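Start posture for two-armed robots in simulated bedroom tests: is there an agreed rule?

Posted in Automation and Standards

Gudrun Rønning
Our group at Ondmont is preparing a written procedure for tidying trials in simulation. The present draft requires both arms to be raised clear of the furniture before a run is accepted. A reviewer has asked whether this should be binding or merely advised.

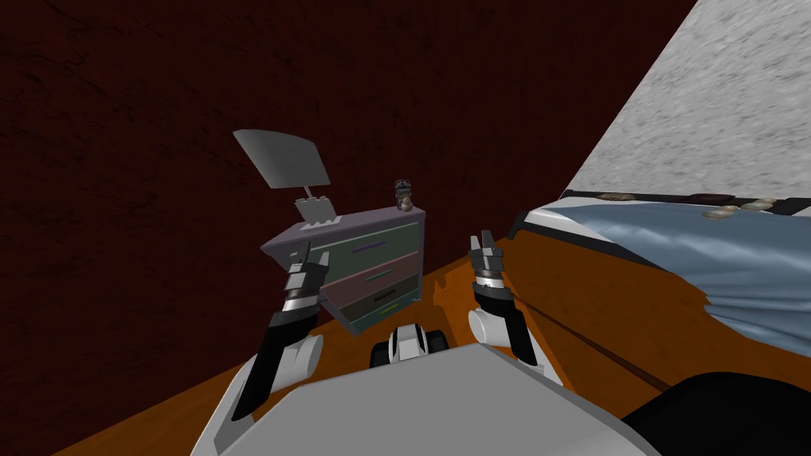 The draft was written for open benches and makes no mention of household furniture. In a bedroom layout the grippers are upright, yet the left one overlaps the front corner of the dresser from the robot's own viewpoint. Does an overlap in the view count as a breach, or must actual clearance be measured?

Zultamham
Actual clearance should be measured. An overlap in one view says little about distance, and the simulator can report the gap directly. Our own procedure sets a minimum of 60 mm between any gripper and any fixed object, and the value is stored with each run. Of 757 runs reviewed last November, 108 were returned, mostly for missing values — the posture itself was seldom at fault.

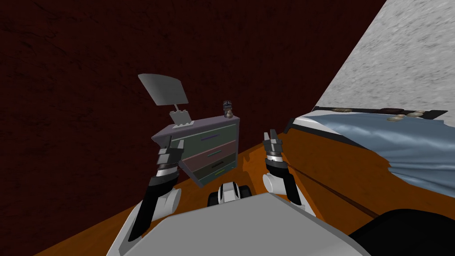 The rule should also state which joints are covered. Ours names the wrist and fingers only, and this has caused disputes over elbows. I would advise listing every moving part and naming one person to approve exceptions in writing. Small objects on top of furniture should be treated as obstacles in their own right, lamps included.

Akande
We just use the default pose. Never had a complaint.

Gudrun Rønning
Thank you both. The clause will be made binding, with clearance measured and elbows included.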